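Newsletter > Workshop > Materials and fittings

Shape blocks: second print run and board finish

Last updated: April

The second run of shape blocks came off the printers this month and has been sorted, checked and boxed. It comprises 96 pieces and replaces the first run entirely. First-run blocks should not be mixed back into the boxes. They were drawn slightly larger across the flats, and the difference shows when old and new pieces are stacked.

Colors are assigned as before. The cylinder and the five-pointed star come in red and in green. The hexagonal prism and the heart are yellow. The triangular prism is blue. Anyone who needs a shape in a different color for a sorting exercise should ask for it as a separate job and label the bag, so that it does not find its way into the standard boxes.

Surface

The main question after the first run was whether to sand the tops. Printed with the usual fill pattern, the top face of a block comes out with fine parallel ridges, and these can be felt with a fingernail. Indira Poojary sanded one full set by hand, finishing with 600 grit paper, and left another set as printed. The sanded faces were smoother but lost their color evenly across the surface and picked up pencil and grease marks within a few sessions. The red was the worst affected. The unsanded set wiped clean with a damp cloth.

The ridges stay. The only finishing carried out on the second run was the removal of strings and the first-layer lip, using a deburring tool on straight edges and a folded strip of abrasive in the notch of the heart and the inner corners of the star. The star takes longer than any other shape. If a star has to be reprinted, let it cool fully on the plate before lifting it; two were lost at the points by being pried off early.

Board

The blocks are used on the light-colored wooden board that sits on the blue perforated worktop. The board is made up from planks glued edge to edge, and the seams are visible but flush. Viktória Borbély went over them with a straightedge and a feeler gauge before the new blocks were put into use and found no step worth correcting. The joints can be ignored when laying out shapes.

The board had been oiled in the past. It was scraped back, sanded along the grain and given a thin water-based matte coat from Nasgate. Two coats were tried on an offcut and gave more glare under the bench light than anyone wanted. With one coat the grain still reads clearly and a block slides without sticking. Do not use furniture polish on it. The residue transfers to the undersides of the blocks and from there to everything else in the box.

The perforated surface needs less care, although crumbs of plastic and sawdust collect in the holes. Lift the board off and run the vacuum over the panel with the brush head. Blowing it out with compressed air moves the debris to the next bench.

Layout

Blocks are set out loose, flat side down, with the printed top facing up. There is no fixed grid. Early layouts used penciled marks, and these were removed when the board was refinished. Orientation is left open unless the exercise sheet gives one. A triangular prism with a point toward the front is as acceptable as one with a flat side forward, and blocks may stand close together provided that each one can be picked up without shifting the next.
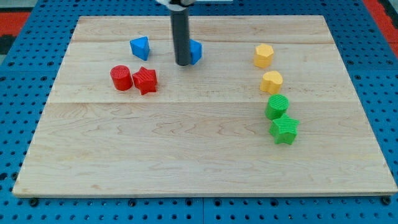 Boxes are stored on the shelf under the Arumugam cabinet, with lids on. Each has a card listing the shapes it should contain. Check the box against the card before returning it, and put damaged pieces in the tray marked for reprints. Spare filament in all four colors is on order through Trunstead. Until it arrives, reprints of yellow pieces will be held back and done together. The files have been moved to the shared drive under the folder name Voltimance, with the first-run drawings kept in a subfolder for reference only.

Comments (3)

pegandplane
Was the board sealed on the underside as well? Ours was coated on one face only and cupped over the winter.

Viktória Borbély
Both faces and the end grain, same coat, same day. The edges were rounded over very slightly first.

tilly_r
Agree on leaving the ridges. For the heart notch I use an emery board cut to a point. Lasts longer than folded paper.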